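Can a Machine Clear the Table Yet? Speaker notes, Wednesday session

Slide 1
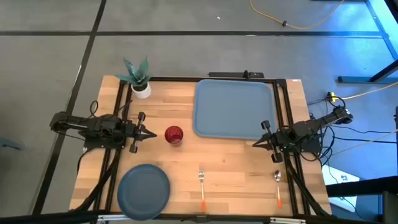

Two arms, one cup, one plate, a fork, a spoon and an empty tray.

Leave this up while people find seats. Start with the question in the title. Short answer: some of it, slowly.

Ask for hands. Who has a dishwasher? Who still carries the dishes to it? That walk from table to machine is the part we're talking about.

Slide 2: What makes it hard

Go through the items from slide 1. The cup is glass. It stands upright and has a textured side, so there is something to hold, but squeeze too hard and you have a mess. The plate is flat and low. Two fingers have to get under the rim or pinch it. A fork lying flat on wood is worse than either one. People slide it to the edge with a fingertip and don't think about it.

Mention the plant. It isn't a dish. A system told to clear the table has to know to leave it.

Slide 3: The Baltley numbers

Esta ran 2,000 pickups at Baltley in April, cups and flatware mixed. Cups did well. Flatware took around 18 seconds a piece, and that's with good light and nothing stacked. Say the number twice. Somebody always asks.

Don't promise a second chart. The Panicker results aren't ready.

Slide 4: Shop floor

Same problem, easier room. At Praltness the bins stay put and the parts are all alike. They log 4,000 moves a shift with one person watching two stations. A kitchen changes every meal.

If short on time, skip to the cost slide.

Slide 5: Cost

Keep it brief. Price of the arms is falling. Setup time isn't falling much. Most of the bill is still people teaching the thing.

Questions, ten minutes. Repeat each one into the mic for the back rows.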